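The Man Who Reads the Parking Signs
Sep 14, 2026

Uriel Aguirre has been writing the Kirnovbridge town newsletter for 17 years, and he would like you to know that he has read every word of it, which he suspects puts him in a club of two.
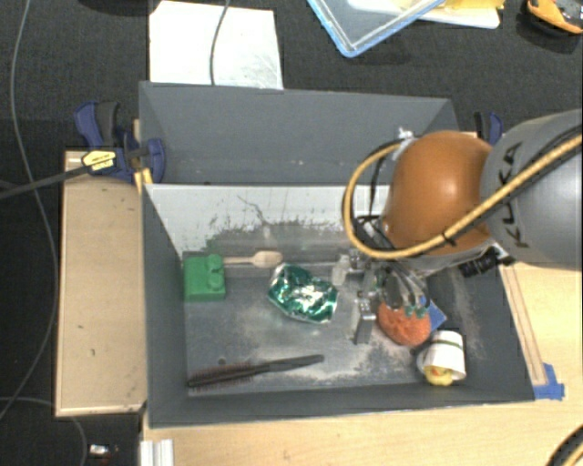
"The other member is Apostolos Balaskas," he says. "He writes in to complain about commas. I've come to depend on him."

Aguirre works from a back table at Becerra, the coffee place on the corner of the square, where he orders one small coffee and makes it last until lunch. The newsletter goes out to 382 households. It used to be 400, and he takes the loss personally.

"Some moved. Some died. A few asked to be taken off the list, and I remember their names."

His subject, if he has one, is signs. Parking signs mostly, along with notices taped inside elevators and the laminated sheet at the swimming pool that forbids "running, diving and similar." He has asked the pool what counts as similar. They are looking into it.

"People think plain English is easy," he says. "Then they get a sign to write and they start talking like a duke. 'Patrons are kindly requested to refrain.' Refrain! My mother would have said 'don't.'"

The high point of his career came when the town put up a sign on Flerkgate that allowed parking on alternate sides except when it didn't. Aguirre printed the full text with a diagram. Balaskas wrote back that the diagram was wrong. The two men met on the street to settle it, and both got tickets.

"I paid mine," Aguirre says. "He's still appealing his. The letters are very good – better than mine, if you want to print that."

I call Balaskas, who confirms that they are better. He is on his fourth appeal and feels the tone is improving.

Would Aguirre ever hand the newsletter to somebody younger? He thinks about it while the waiter takes his cup, which still had some in it.

"I offered it to my niece," he says. "She asked if it could be shorter."

The next issue covers the new bike rack and runs to nine pages.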